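夹爪为什么会往桌子里扎
讲稿备注，自己看的，不发

开场（大概两分钟，别讲太快）

大家好，我在 Clirero 做机械臂这块，平时主要跟数据和现场打交道。今天讲的是我们自己搞砸的一件事，2023年4月3日，周一上午，一条机械臂在执行“拿起螺丝刀”的时候，夹爪没停在桌面上，继续往下压，把指尖压断了一根，桌面上多了个坑。人没事。先把这句说了，不然后面大家一直惦记着。

（停一下，喝水。上次在 Dillano 讲的时候这里就有人举手问赔了多少钱，再有人问就说指尖是自己打印的，桌子不贵。）

我想讲得细一点，因为出事以后我们内部第一版报告只有一句话：“操作高度设置有误”。Agnes Torvik 看完给我退回来了，批注就两个字：然后呢？今天这半个小时基本上就是在回答她这两个字。

第一段：我们是怎么采数据的

在座有做模仿学习的，这页可以很快过。我们不用遥操作，人手里拿着手持夹爪直接去做任务，夹爪上有标记块，位姿靠视觉算出来，然后拿这些轨迹去训练策略。好处是快，一个熟手一上午能录很多条，新来的同事练一会儿也能上手。坏处嘛，人的手太聪明了！桌子高一点低一点，人根本不会意识到，手自己就调过来了。这句话请大家先记着，后面要用。
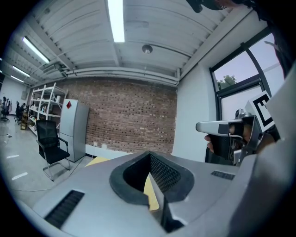
那批数据一共4,000条，跨了好几个星期，换过好几拨人。Osaze Isah 负责采集排班，他那边的记录做得很好，谁录的、哪天录的、用的哪套夹爪，全都能查。唯独有一样东西没记：桌子。

谁会记桌子啊。我当时也觉得没必要，采集表是我设计的，所以这条算我头上。

第二段：桌子的事

（这里放慢，这是全场的重点。）

我们原来的工作台，台面高度500毫米，是去年10月搭工位的时候量的，写进了控制器的配置文件。机械臂那边有一个软件限位，夹爪尖不许低于这个高度，我们管它叫“地板”。听着挺稳妥的吧？

后来 Jivcombe 那边的工位要扩，桌子调走了，换了一张样子差不多的过来。新桌子的高度是515毫米。差15毫米，你站在旁边看，绝对看不出来，我天天从它边上走过去也没看出来。

所以从换桌子那天起，我们的“地板”就在真桌面下面15毫米。这个限位还在，灯是绿的，自检每次都过。自检检查的是“有没有设限位”，可没检查限位设得对不对。

（如果有人笑就等一下。没人笑也没关系，接着讲。）

然后很多人会问：那换桌子以后采的数据不是应该有15毫米的偏移吗？训练的时候没看出来？问得好，我们也花了两天才想明白。位姿是相对每次录制开头的起始点算的，录之前操作的人会把夹爪在桌面上碰一下，当作零点。桌子高，零点跟着高，轨迹看上去一模一样。数据非常干净，验证集误差也漂亮，Roy Inskip 还专门在周会上夸了一句。到了机械臂上，零点换成从配置文件里读，读出来的还是旧高度。两边各自都没有错，接到一起就往下扎了。

第三段：为什么力保护没拦住

讲到这儿，懂行的听众肯定要问力保护。有的，我们有力保护，而且那天它也触发了，只是晚了。

螺丝刀这个任务，大家想想，东西很扁，夹的时候指尖要贴着桌面过去。人做的时候会轻轻蹭到桌子，所以调试阶段力保护老是误报，一上午停好几次，烦得要命。Derek Penrose 就给它加了个延时滤波，接触力超过阈值要持续一段时间才算数。他加的时候跟我说过，我在聊天里回了个大拇指，没有走变更单。 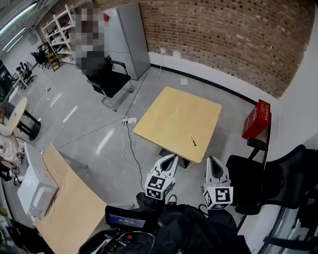 事后从日志里捞出来，从指尖碰到桌面到控制器真正发出停止，中间是126毫秒。听起来很短对不对？指尖是打印件，受不了这么久。日志里的力曲线我会放大给大家看，前半段是平着爬，后面突然掉下去，掉的那一下就是断了。

（这一页别念数字，让大家自己看曲线，数到五再翻页。）

还有急停。当时 Brenda Nuttall 站在急停按钮旁边，她看见不对就拍了，可等她的手下去，控制器已经自己停了。她后来一直挺自责，我跟她讲，这个时间长度里没有人拍得到。我们不能把人的反应当成一层保护写进评估表里，可是我们原来的表上，还真就是这么写的，打着勾。那张表我没敢放进幻灯片，会后想看的来找我。

第四段：改了什么

桌面高度不从配置文件读了。每次上电，机械臂用很低的速度、很小的力在桌面上探几个点，探出来的值跟上次的对一下，对不上就不让跑，屏幕上直接提示“桌面变了”。第一天上线就拦了一次，有人把桌脚垫片抽走拿去垫别的东西了，到现在没人承认。

采集表加了一栏：桌子编号。每张桌子侧面贴了标签。Osaze 嫌丑，我也嫌丑，先贴着吧。

延时滤波拆了，换成分阶段的阈值。远离桌面的时候阈值很低，接近的时候速度先降下来，再允许轻微接触。节拍慢了一些，Roy 不太高兴，我们吵了一架，吵完还是按慢的来。

保护参数一律走变更单，聊天里的大拇指不算。我自己现在看到大拇指都有点紧张。

另外在 Ashworth 的工位上也查了一遍，同样的配置文件，同样的“地板”，好在那边的桌子没换过。配置文件是从我们这儿整个拷过去的，所以要查的话，不要只查出事的那一台，把拷贝出去的都找回来看看。

还没解决的

零点的定义现在还是两套，采集端碰桌面，执行端探桌面，方法不同，中间那点差我们还没量清楚。软一点的台面，比如铺了垫子，人碰和机械臂碰深浅肯定不一样。我们打算让采集的人也用固定的力去碰，在夹爪上加个弹簧触头，样件画好了，还没装。哪位做过类似的，茶歇时候请务必来找我，我是真的想听。

（时间够的话放慢放视频，不够就跳过。Agnes 坐第一排，她要是又问“然后呢”，就把变更单的模板打开给她看，在桌面右下角那个文件夹里。）

提问，十分钟。话筒先给后排。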